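Bowl set for a sorting table: finish, color and spacing questions

Forum index > Work surfaces and storage > Tabletops

rtwal
Posts: 41
I am writing up the layout for a sorting table and need opinions on three points before I order more bowls. The top is butcher block in a light species, oiled, 2 coats of Cloltel matte. Surface height is 930 mm. The bowls are a mix of plain colored ones from Wullell and a floral pattern I had already. Nominal capacity of the plain ones is 700 ml.

Points:

1. The top reflects more than a matte oil should. Overhead light shows as long streaks, and the bowls throw color onto the wood.
2. The cool-colored bowls do not look the same from different positions. I need people to be able to follow a written instruction like "put it in the blue bowl."
3. Spacing. I have been working to 300 mm between bowl centers, which uses up the top quickly.

Rania Twal

kerf_and_dado
Posts: 1188
Point 1 is film build. Two coats of an oil with any varnish content will close the grain on maple or birch, and after that every further coat adds gloss. What grit did you stop at? Over 220 you are polishing.

rtwal
Stopped at 240. The can says matte. I did not buff it.

kerf_and_dado
240 will do it. A gray pad along the grain, wipe down, leave it alone.

ostrava_bench
Posts: 306
I would not touch the finish yet. At a low enough viewing angle any sealed surface goes shiny. Stand over it and look straight down. If the streaks go away, the oil is fine and your lamps are in the wrong place. Pictures would help.

rtwal
Pictures follow. The first two are low across the top, the third is close over one bowl, the fourth takes in the whole table.
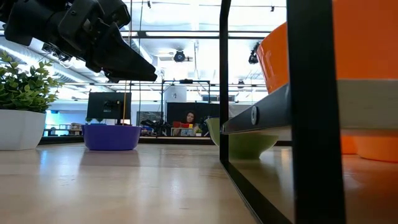
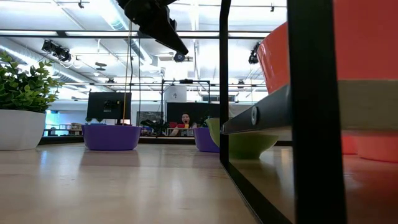
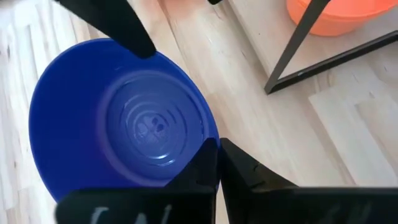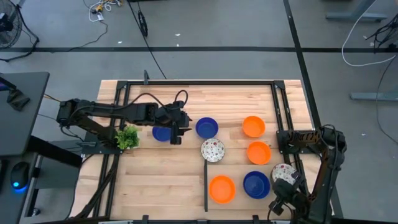 Four views, same place. The last is the only one with the full layout.

ostrava_bench
The first one supports me. The line of sight is almost level with the wood, and you get a pale patch from the white pot and a purple one from the bowl. Same with the lime-green bowl in the second. Any film finish does this at grazing incidence. I would leave the oil as is.

kerf_and_dado
A properly flat oil does not give you an image of the bowl at any angle people work from. Compare it with raw wood. I am not saying it is ruined, I am saying it is glossier than the label claims, and that is what she asked.

ostrava_bench
She asked whether it is a problem. People at a 930 mm surface are looking down at it.

kerf_and_dado
Seated people are not. Neither are children.

vdzene
Posts: 77
On point 2. The bowls in the first two pictures read violet to me. In the third and fourth I would call them blue, cobalt if pressed. Are these one product or two?

rtwal
One. The order line from Haddad says "blue" and nothing else. I have checked the sleeve and it says the same.

vdzene
Then the word is fine and the variation comes from light or white balance. A saturated cobalt plastic sits at a point where a small shift toward red gets you a violet. Lime green and yellow have the same trouble at the other end. Orange is safer. It goes a bit red in the second picture, but I doubt anyone would mistake it for another bowl in the set.

If instructions depend on color names, put a swatch next to the name. We did that for the parts trays at Vatum and the questions stopped. We tried a longer name first ("royal blue") and it made things worse.

Vaida Dzene

rtwal
A swatch is easy. I could also name the bowls by position, but they get moved.

plinthbolt
Posts: 19
Side question about the third picture. There are two small dark ovals in the middle of the rings in the base. Are those holes? If so these are planters or strainers and you would not want anything fine in them.

kerf_and_dado
Look like mold marks to me. A gate or ejector mark ends up somewhere near the center on a lot of cheap bowls.

plinthbolt
Two of them side by side, though? An ejector mark would normally be a ring or a disc.

vdzene
Cannot be settled from a picture. Put water in it.

rtwal
I will test it. For my purposes it makes no difference, the items are all larger than that.

ostrava_bench
Point 3. Looking at the last picture, I think 300 mm is generous. You have eight bowls out: three blue, three orange, two floral. The two oranges at the right sit one in front of the other and that works as a column. The rest are more of a scatter. If you made columns of the lot you could bring the pitch down and keep a clear strip at the front.

rtwal
The black bar down the near half is the divider. It gives me a left section and a right section, so full columns would have to stop short of it or sit to one side. I would like to keep a floral bowl at the head of the bar as a neutral one.

ostrava_bench
Fine, then columns on either side. Move the plant while you are at it. It is taking up a corner by the left rail that could hold another bowl.

rtwal
The plant stays. I use it as a landmark for which end is left when I write the instructions. "Nearest the plant" has caused fewer errors than "left."

kerf_and_dado
That is a fair use of a plant.

plinthbolt
What is the black extrusion around the top doing for you? I would find the uprights annoying. In the second picture the lime bowl is partly behind one.

rtwal
The rails give me a border, so nothing rolls off. I agree about sightlines from the low positions. From over the top it does not matter.

vdzene
One more on color. The floral bowls have red, blue and green in the pattern. If someone is told "blue bowl," a floral one is technically a partial match. Write "plain blue."

rtwal
Good catch, changed in the draft. Current plan: leave the oil alone until June, try a Vatum diffuser over the lamps, swatches on the sheet, pitch down from 300 mm once I have measured the bowl rims properly. I will post the water test result in this thread.

kerf_and_dado
Still say gray pad.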